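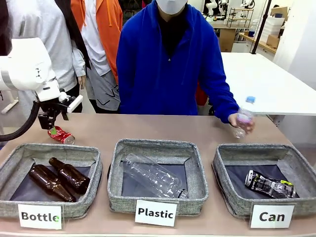
Taltow Recycling Office: Our sorting table is open to visitors this March in the Bendero hall. Items go into one of three gray fabric bins, marked Bottle, Plastic and Can. Brown glass belongs in the first. Clear plastic bottles go in the middle bin, and crushed cans are accepted in the third.

2/ Residents are asked to empty and rinse all containers before arrival. Caps may remain on plastic bottles.

3/ The February collection brought in 2,508 containers from 21 streets. The Office thanks the households of Vermeulen and Skavness for taking part.

4/ The table is staffed until 2 p.m. Large loads should be taken to the Skavness depot.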